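Diseck Community Radio, fundraising meeting, 4/28/20

Present: Maarja Baranauskienė (chair), Vangelis Economou, Folasade Shehu, Kimutai Mwakalinga (minutes). Apologies: Spyros Michailidis.

1. Online appeal. Vangelis reported $818 pledged against a target of $900. Folasade asked how much had reached the bank. Vangelis did not know. The figure is not to be read on air until he does.

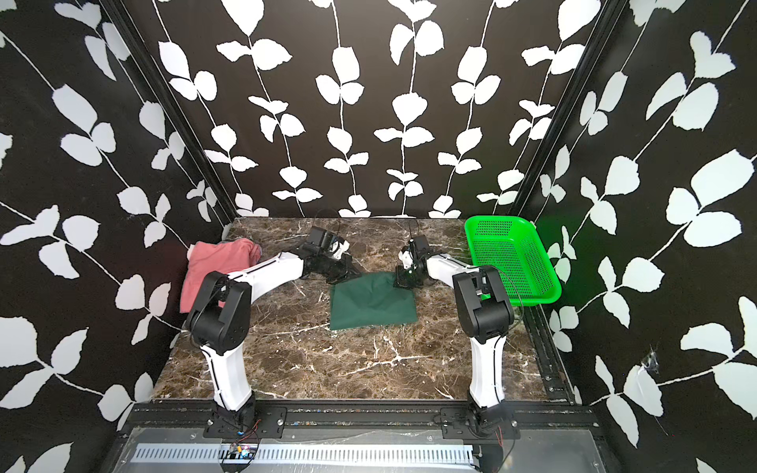
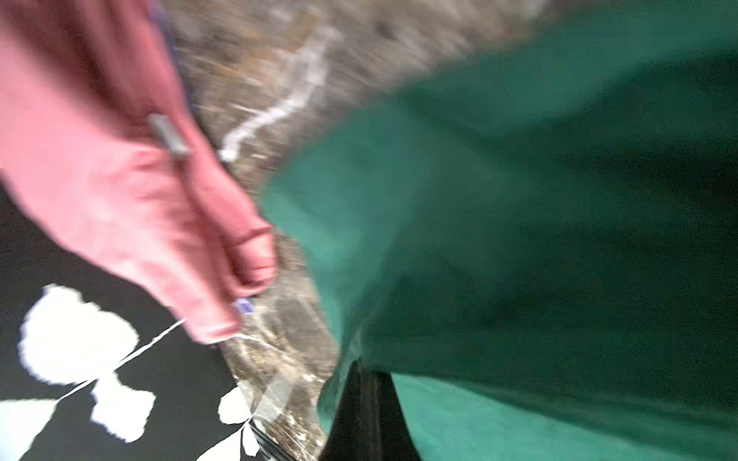
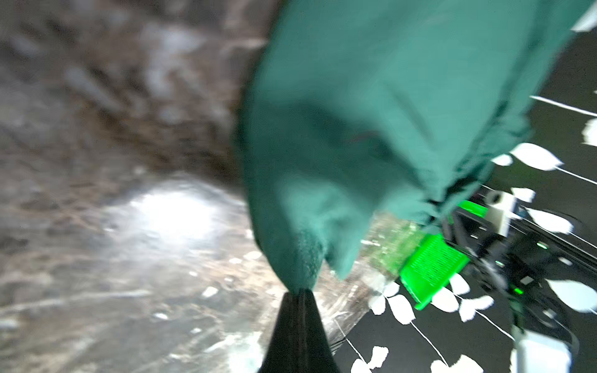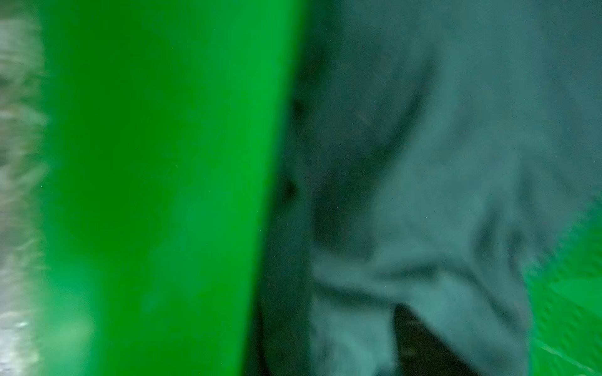
2. Listener numbers. The draft appeal claims over 710 regular listeners. Maarja doubted it and asked for the source, which was a phone poll from October. Claim removed.

3. Transmitter. Petridis has quoted again, higher, with no breakdown. Kimutai to get a second quote before anyone signs.

Meeting closed with item 4 (sponsorship) not reached.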